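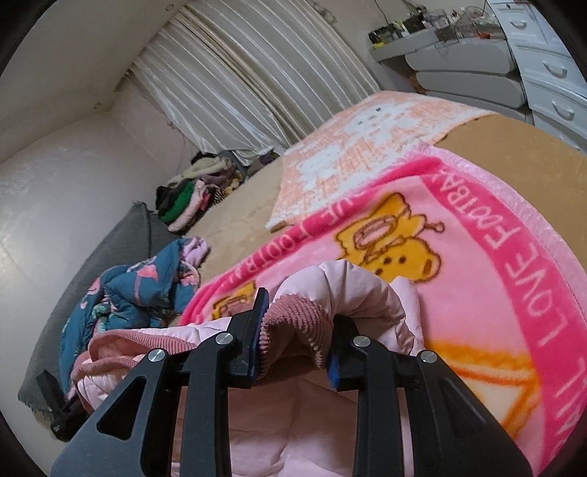 Marcela Polák says she stopped buying new winter coats for her kids the year the second one outgrew hers before the snow came. "I paid full price and she wore it 13 times," she says. Her younger daughter now gets everything from the swap in Tilmont, a town where children's clothes rarely have just one owner.

The Tilmont swap opens each November in the old Varma shoe store on the main street. Parents bring in what no longer fits and take home the next size up. No money changes hands. Last season 2,153 pieces came through the door, most of them coats, snow pants and boots.

Joyce Bakilana started it with two clothing racks and a folding table. She sorts by height, not age. "A six-year-old can be any size at all," she says. Labels are no great help either — one maker's 5 is another maker's 7.

Coats are checked before they go on the racks. Zippers come first, then cuffs, then the seams under the arms. Anything with a stuck zipper goes to Lwazi Dlamini, who does repairs at home in the evening and returns them in a week or two. He keeps a jar of zipper pulls sorted by color.

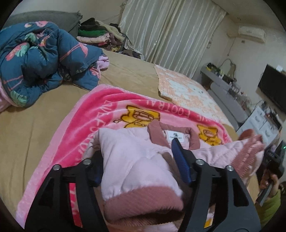
A quilted jacket in pale pink, with cuffs in a deeper rose.

Padded coats last longer than many parents expect if they are washed cool and dried slowly. Bakilana asks families to wash them before drop-off and to empty the pockets. She has a shoebox of single mittens from people who forgot.

The next town over, Jisteck, plans its own swap this winter in the library basement. It has 30 families signed up and still needs racks. Drop-off will be from 4 to 7 p.m.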